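Chapter 4
Why Small Costs More: Package Size and Price

What you'll get out of this chapter
How to work out a unit price and when to distrust it
Why sellers offer the same product in several sizes
The difference between a cost reason and a demand reason
What "price discrimination" means (it's less sinister than it sounds)

The first job I ever had was stocking shelves at a drugstore called Garngate, two bus rides from my parents' apartment. I was seventeen and I wanted money for a bass guitar. My section was the back wall, which meant shampoo, toothpaste, deodorant and, at the very end by the restroom door, the bins of travel sizes. I filled those bins every single shift. They emptied faster than anything else I had, and it drove me a little crazy, since I could do the arithmetic. A tiny shampoo cost a third of what the big one cost and held maybe a tenth as much. Who was buying these things?

Well, my mother was, for one. So was my manager. So was I, the first time I went anywhere on a plane.

I've started my pricing course with that story for years, and somebody always raises a hand and says the store was ripping people off. Maybe! Hold on to that thought, because by the end of the chapter I'd like you to be able to argue it both ways.

Let's get the arithmetic out of the way. The unit price is the price of a package divided by how much is in it. If a 1000 milliliter jug of dish soap sells for $4, the unit price is four tenths of a cent per milliliter. If the same soap in a 100 milliliter bottle sells for $1, you're paying a full cent per milliliter, two and a half times as much. Please don't skip past that because it looks easy. Half the mistakes I see on the first homework come from people dividing the wrong way around and then explaining, very confidently, why big packages are a bad deal.

Now, why the gap? There are two families of answers, and most of this chapter is about telling them apart.

The first family is about cost. A small bottle needs a cap, a label, a trip through the filling line and a spot on the shelf, just as a large one does. The liquid itself may be the cheapest thing in the package. Suppose a company we'll call Kustent makes a hand lotion, and suppose every bottle, large or small, costs it 29 cents before a drop goes in. Spread 29 cents over a big bottle and you hardly notice it. Spread it over a tiny one and it's most of the cost. (Section 4.2 does this properly, with a table.)

The second family is about demand, and this is where I think things get fun. The person buying the small bottle is often a different kind of shopper, or the same shopper on a different kind of day. She's leaving for the airport in the morning. She wants to try the stuff before committing to a year's supply. She has three dollars on her until Friday. None of these people is comparing cents per milliliter, and sellers know it. They can charge more per unit without losing the sale.
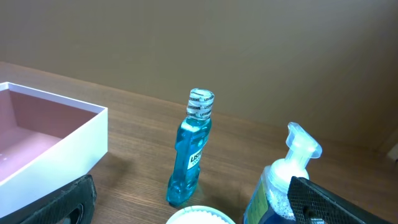
When a seller charges different groups different prices for reasons that cost can't explain, economists call it price discrimination. Student tickets at the movies are the usual case. Package size is a sneakier one, because the seller never has to ask who you are. You sort yourself by what you pick up. Our department's Fuseini Ackah, who taught me most of what I know about this, calls it "letting the shelf do the interview," and I've stolen the line so often that I should probably pay him for it.

A warning before you run off to catch your local supermarket in the act. The pattern isn't a law. Every November I send students out to two stores near campus, Dredgate and Moulin, to write down sizes and prices, and every year they come back with cases where the bigger package costs more per unit. Paper towels, canned tuna, peanut butter — it does happen. Sometimes the small size is on sale. Sometimes the store figures shoppers assume bigger is cheaper and won't check. We'll come back to these "quantity surcharges" in Section 4.5, and they're worth the wait, I promise.

You'll need a calculator for Section 4.1 and a few real receipts for Section 4.3. Grocery receipts are best. Gas station receipts work too, but they're mostly candy and coffee in my experience, and the sizes are a pain to look up.

4.1 Working Out a Unit Price

Start by checking that both packages are measured the same way. Ounces by weight and fluid ounces share a name and very little else, so write the full unit next to every number you copy down.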